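Chapter 3
Shared Surfaces and Public Health

Learning objectives
After studying this chapter, students should be able to define indirect contact, explain the difference between cleaning and disinfecting, and read a simple facility cleaning log.

Most people touch hundreds of objects each day without noticing them. Door handles, railings, keyboards and exercise benches pass from hand to hand, and small amounts of skin oil, sweat and living microbes pass with them. When a person picks up a microbe from an object that someone else has touched, the route is called indirect contact.
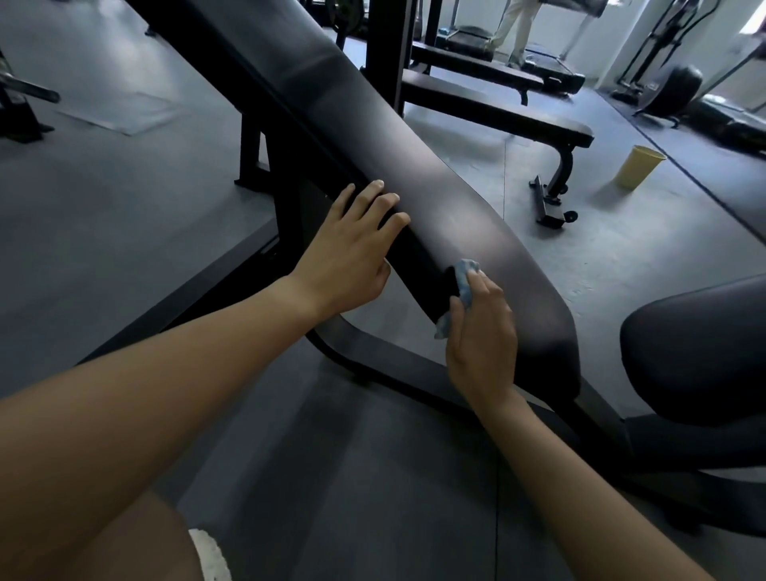
The length of time a microbe survives on an object depends on the material, the temperature and the amount of moisture present. Cleaning removes dirt and many of the microbes held in it. Disinfecting kills microbes that remain - but only if the product stays on the surface for the time stated on its label. The two steps are often confused, and Section 3.2 treats them separately.

The case study in this chapter follows the town of Tjoa, where Shahnaz Khan and Asif Butt reviewed 171 cleaning logs from 19 public buildings. Their records show how schedules were written, who signed them and where entries were missing.

Key terms: indirect contact, contact time, disinfectant, cleaning log

3.1 How Microbes Reach a Surface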